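Ticket 308 – Second arm for the block sorting table: what to order and when
Status: Open
Site: Ilgate
Opened by: Arnel Castillo
Assigned to: Teodoro Lagman
Category: Equipment / purchasing

Arnel Castillo, 9:12 AM
We need a decision on grippers before the April order goes in. The quote from Dovhaniuk lists 2 complete gripper sets plus spare finger pads. The Eteck quote is for the grippers only, with pads sold separately and no camera bracket. The totals look close until you add the missing parts. Can you check which one fits what we have on the bench?

Teodoro Lagman, 9:40 AM
Checked the mounting pattern on both drawings. Dovhaniuk bolts straight on. Eteck needs an adapter plate, which is not in their quote. I have asked them for a price and lead time.

Also, please split the pads out as their own line. They are a consumable and should not come out of the equipment budget. Last year they were buried in the arm purchase and we had no money set aside when they wore down.

Arnel Castillo, 10:05 AM
Will do. How many pads should I plan for? The old sheet says one pair per quarter, but that was written when we ran a single arm on foam parts. Toy blocks have hard edges and studs, and we now want two arms working at the same table. 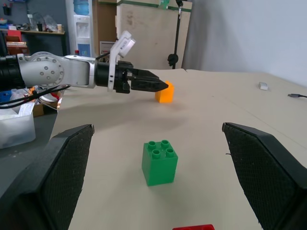 I would rather budget high on pads and return what we don't open. Detorcombe takes back sealed packs within 66 days, minus shipping. I don't know if Dovhaniuk does the same, so that is one more thing to ask.

Teodoro Lagman, 11:31 AM
Two pairs per arm per quarter. If that turns out to be too many we can cut it at the midyear review.

Other items missing from the request:
- Spare camera cable for each wrist. Get the longer one. The short one pulls tight when the wrist turns all the way around.
- Table clamps
- Power strip with its own switch
- One more storage bin for blocks

None of these is expensive, but each one held up a setup at some point because it wasn't on the order.

Arnel Castillo, 1:20 PM
Added all four. Dovhaniuk answered on returns: unopened pads only, store credit, no refund. I can live with that.

Still waiting on Eteck for the adapter plate. If they don't answer by noon tomorrow I will send the request with Dovhaniuk as first choice and note that the other quote was incomplete.

Teodoro Lagman, 1:34 PM
Fine with me. Ask Dovhaniuk to hold the price through the end of April – purchasing took three weeks last time and the quote ran out while it sat in the queue.

Arnel Castillo, 2:02 PM
Asked. Leaving this open until the purchase order number comes back.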